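Ticket: Stock counts reset to zero after overnight sync
Product: Corach Stockroom
Site: Lulton branch
Reported by: Haruna Takeda
Assigned to: Itsuki Kubo
Status: Resolved, monitoring
Opened: September 2019

Reported fault
Items in the cleaning and sundries category show a quantity of zero each morning. Quantities are correct when the shop closes. Other categories are unaffected. The Horgan branch uses the same build and does not show the fault.

Initial checks (I. Kubo)
Sync log requested and received. The job starts on time, completes without error and reports 120 records sent, 120 accepted. Clock on the branch server matches head office. Restarted the sync service and ran the job by hand. Quantities in the category went to zero within a minute, so the fault can be reproduced at will and does not depend on the overnight schedule.

Restored quantities from the evening backup. Asked the branch to leave the scheduled job disabled until further notice and to enter sales as normal.

Second checks
Exported the item table from both branches and compared them. Horgan stores pack size as a whole number. Lulton has text in the same column for the affected category, e.g. "600 ml" where the field expects 600. The import routine fails to read the text, falls back to a pack size of zero and multiplies the quantity by it. No warning is written to the log at the default level.

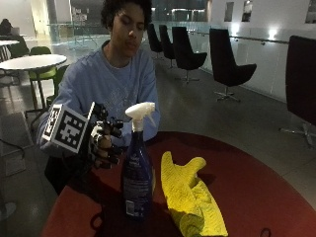
The text values came in with a supplier spreadsheet loaded by Shota Sugiyama when the category was set up. The spreadsheet has a single column for size and unit, and the import template at Lulton was mapped straight to pack size. Bottled goods are where it shows up. A spray bottle like the one standing on the table has a volume, and the supplier puts that volume in the size column, whereas boxed goods carry a plain count and pass through correctly. Pack size should be 1 for any item sold singly.

Fix applied
Pack size corrected on nine items. Template remapped so that volume goes to the description field. Job run by hand twice, quantities unchanged both times. Schedule re-enabled.

Comment (Nanami Matsuda)
Can the routine reject a text value instead of using zero? We load up to 100 new lines at a time and would not spot one bad row.

Reply (I. Kubo)
Raised with development as a separate request. Until then, set the log level to Detailed before any bulk load and search the log for "pack size default".

Comment (H. Takeda)
Counts correct this morning. Please keep open until the next supplier load.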